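Our group looked at how a small photo and prop corner can be laid out in a shared classroom. The work was done in the Plernodard wing over one term, with a budget of 500 dollars, of which we spent 451.

## Backdrop and cloth

We compared green and gray fabric. The green was easier to separate from the props when we edited the pictures, so we kept it. Folds were the main problem. Ironing helped for a day or two, but after the cloth had been stored over a weekend the wrinkles came back. The long edge got a black cloth, which cut down on reflections from the ceiling lights.

Round props with a pale rim stood out well against both fabrics, and an orange or yellow center stayed easy to pick out even when part of the prop was hidden.
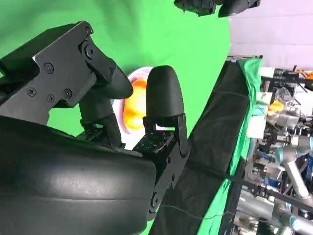
## Storage and setup time

Props were kept in two Brarmont bins under the window. Setting up took 16 minutes on average, most of it spent pulling the green fabric straight. We took 116 test pictures in total and sorted them by backdrop and time of day.

## Remaining work

- Try a heavier green fabric from Plendisus.
- Sew a weighted hem on the black cloth.
- Repeat the afternoon tests in December, when the light is lower.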